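Cómo pasar o ceder tu abono de temporada en el Pabellón Ostport

Guía para abonados de balonmano y hockey sobre patines
Actualizado el 13/04/2025
Texto: Catrin Lloyd

Si tienes abono y no puedes ir a un partido, puedes ceder el asiento a otra persona, ponerlo a la venta a través del club o traspasar el abono entero. Son tres trámites distintos y se hacen en sitios distintos de la web. En esta página se explican los tres, en el orden en que suele consultarlos la gente.

Antes de empezar

Necesitas el número de abonado (está en el reverso del carné, debajo del código), la contraseña de Filix, que es el área de abonados, y el correo con el que te diste de alta. Si compraste el abono en taquilla y no has entrado nunca en Filix, pulsa «Primer acceso» y escribe el número de abonado sin guiones. Te llegará un enlace para crear la contraseña. Caduca a los 20 minutos.

Los abonos infantiles cuelgan de la cuenta del adulto que los pagó. No tienen acceso propio.

Ceder un partido suelto

1. Entra en Filix y abre «Mis asientos».
2. Elige el partido. Solo aparecen los que ya tienen hora confirmada.
3. Pulsa «Ceder» y marca el asiento o los asientos que quieres pasar.
4. Escribe el nombre y el correo de la persona que va a ir.
5. Confirma. Tu carné queda desactivado para ese partido y la otra persona recibe una entrada en PDF.

Puedes anular la cesión mientras la otra persona no haya descargado el PDF. Una vez descargado, el asiento es suyo para ese día. Si se ha equivocado de correo, hay que llamar a la oficina.

La cesión es gratuita y puedes hacerla hasta 6 veces por temporada y asiento. Los partidos de copa no cuentan.

Un abono reducido (infantil, jubilado, estudiante) solo se puede ceder a alguien de la misma categoría. Si no es el caso, Filix te pedirá la diferencia con tarjeta antes de generar la entrada.

Poner el asiento a la venta

Se hace desde Venda, la plataforma de entradas del pabellón, con el mismo usuario y contraseña.

1. Entra en Venda y pulsa «Liberar asiento».
2. Selecciona el partido y el asiento.
3. Acepta el precio. Lo fija el club según la zona y no se puede cambiar.
4. Espera el correo de confirmación. Hasta que no llegue, el asiento sigue siendo tuyo y el carné abre el torno.

El plazo para liberar termina la víspera del partido a las 20 horas. Si el asiento se vende, la mitad del importe se guarda como saldo para la renovación. No se paga en efectivo ni se ingresa en cuenta. Si no se vende, dos horas antes del comienzo vuelve a tu nombre y puedes entrar con normalidad.

El saldo aparece en Filix, en «Renovación», normalmente pasados unos días. No se puede gastar en la tienda ni en el bar.

Traspasar el abono completo

El cambio de titular se pide por escrito y solo se tramita en enero y durante el periodo de renovación. Hay que entregar en la oficina de la calle Mateos:

- El formulario de traspaso, firmado por las dos partes.
- Copia del documento de identidad de ambos.
- El carné antiguo.

El nuevo titular conserva el asiento, pero no la antigüedad. La excepción es el traspaso entre padres e hijos o entre cónyuges, en el que la antigüedad se mantiene completa. En ese caso hay que añadir una copia del libro de familia o un certificado equivalente.

Si el abono se paga a plazos, debe estar al corriente. La domiciliación no pasa sola al titular nuevo: tiene que rellenar la orden bancaria, que viene en la segunda hoja del formulario.

Problemas frecuentes

El partido no aparece. Falta confirmar el horario. Vuelve a mirar cuando se publique la jornada.

El torno no lee el PDF. Sube el brillo del móvil o lleva la hoja impresa sin doblar por el código. En la puerta 2 hay un mostrador de incidencias que abre una hora antes.

He cedido un asiento y quiero ir yo. Compra una entrada normal o pide a la otra persona que te devuelva la suya. El carné no funcionará.

Lista de espera. Los asientos que quedan libres tras la renovación se ofrecen por orden de inscripción. Para cambiar de zona, los abonados actuales tienen preferencia durante la primera semana.
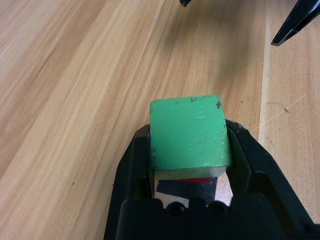
Mateo R.: Una duda con lo de liberar el asiento. Tengo dos abonos juntos y el mes pasado Venda me dejó liberar solo uno, el otro salía en gris. ¿Hay que hacerlos por separado o es porque el segundo es infantil? En la oficina me dijeron que lo mirase en Filix, pero ahí no veo nada.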